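Oil-rubbed bronze taps – does the finish last or is it a con?

Started by limescale_lil, 21 June 2019

limescale_lil
We're redoing the downstairs loo and my other half has fallen for a dark bronze tap from the Lineo range. The shop calls it a "living finish". To me that sounds like a polite way of saying the coating comes off and you can't have your money back. Has anyone had one in for more than a year or two? Hard water here, if that matters.

Mudassar Dhanial
It matters a lot. I fitted bathrooms for years and the dark ones were the ones I got called back to. White crust round the base plate, customer goes at it with a green scourer, and there's your living finish gone down the plughole. Buy chrome.

pipkin1313
Bit harsh. We've had ours since February last year and it looks lovely. Wipe it with a soft cloth after use, no sprays. I like the coppery bits coming through on the edges, it's meant to do that.

Mudassar Dhanial
Who wipes down a tap in a downstairs loo after every use? Be serious. And "meant to do that" is what the box says.

Fanni Szűcs
I'm with Mudassar on the cleaning but I think he's lumping two things together. Some are plated with a lacquer over the top, and when that goes it goes in patches and looks awful. Others have no lacquer and just change colour slowly on the bits you touch. Ask the shop which one it is. If they can't tell you, walk away.

limescale_lil
I did ask. The lad said "it's bronze". I said is it solid bronze and he said "it's bronze finish", then went off to find a leaflet and never came back.

grumpy_of_the_gables
Ha. There's your answer. A lot of them leave the works with a bit of copper showing on the rims so they look old from day one. Very handy, as you can't then complain when they do look old.

pipkin1313
Or people like how it looks? Not everything is a swindle.

Fanni Szűcs
Both can be true. Have a look at this one, same sort of colour as the Lineo.
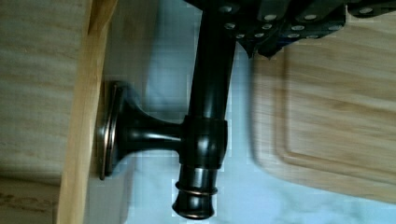
Dark bronze tap, with the coppery line round the base plate

I can't tell you from that whether the line is wear, the way it was made or only the light on it. Same goes for the ring down at the tip. So don't go by photos in a brochure, go and look at a display one that's been handled for a while.

Mudassar Dhanial
Nice enough shape, I'll give it that. Flared neck's all right. All those little steps and rings though – every one of them is somewhere for scale to sit. You'd be in there with a toothbrush.

grumpy_of_the_gables
What are they asking for it, Lil?

limescale_lil
More than I want to type. The Jurkik one in chrome is 30 quid less and comes with a longer guarantee. The bronze guarantee covers the insides and says nothing I can find about the finish.

Mudassar Dhanial
Read that last line back to yourself.

pipkin1313
Chrome spots as well, you know. You see every drip mark on it. At least the dark one hides fingerprints.

Mudassar Dhanial
It hides fingerprints and shows every speck of white. With hard water I know which I'd be cleaning more.

limescale_lil
Right, I've told him he can have it if he signs up for the wiping. He's gone quiet. I'm going to ring the shop again about the lacquer and will post what they say, if they say anything.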